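Makowska Opens Clothing Reuse Center in Plunitz

PLUNITZ, 4 July 2026. Makowska, the regional textile reuse association, has opened a clothing center on Brokitz Street in Plunitz. The center accepts used garments and household linens from residents of Plunitz and Farkano and offers them to local families at no charge.

The building, a former print shop, was leased in February and provides space for sorting, mending and storage. Opening hours total 16 per week. Residents may bring up to 3 bags per visit, and appointments are required only for larger deliveries from schools, hotels and businesses.

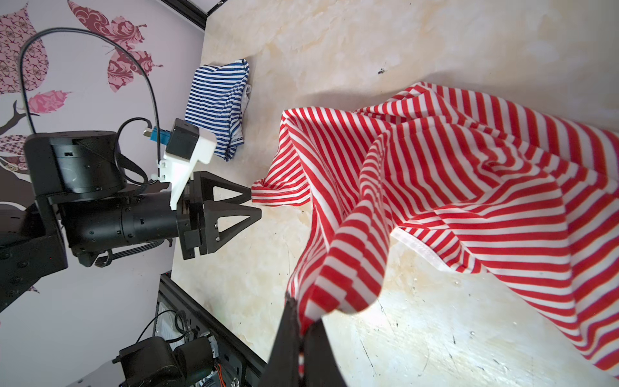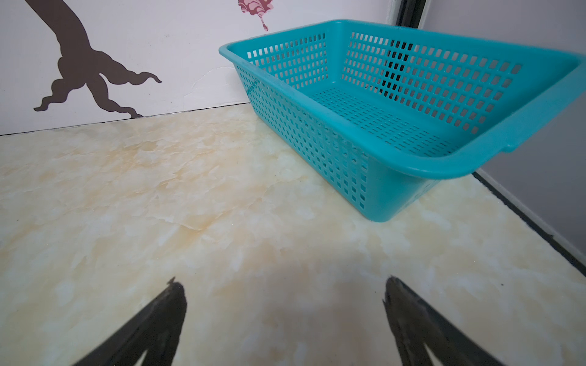
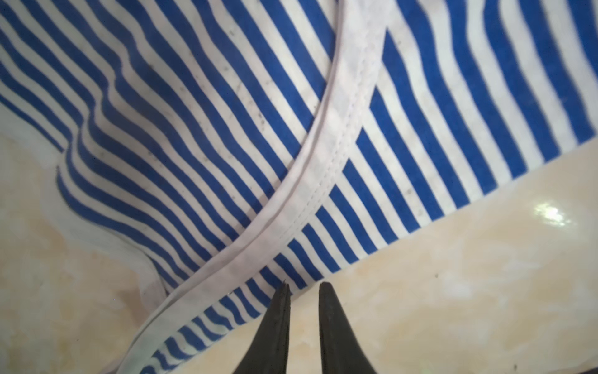 Items suitable for further wear are placed on the center's open racks. Garments with minor damage, such as missing buttons or open seams, are set aside for the mending room, where residents may also repair their own clothing during opening hours. Textiles that cannot be worn again are sent to a recycling firm in Farkano.

The town of Plunitz is covering 60 percent of the first year's rent. The remainder is paid from Makowska's membership fees. The association has set a goal of serving 100 households by the end of the year and will publish its first report in February.

Shoes, pillows and carpets are not accepted at this time. Households in Farkano may request a home pickup by calling the center during opening hours.

Contact: Makowska Press Office, Plunitz | © 2026 Makowska. All rights reserved. | Back to top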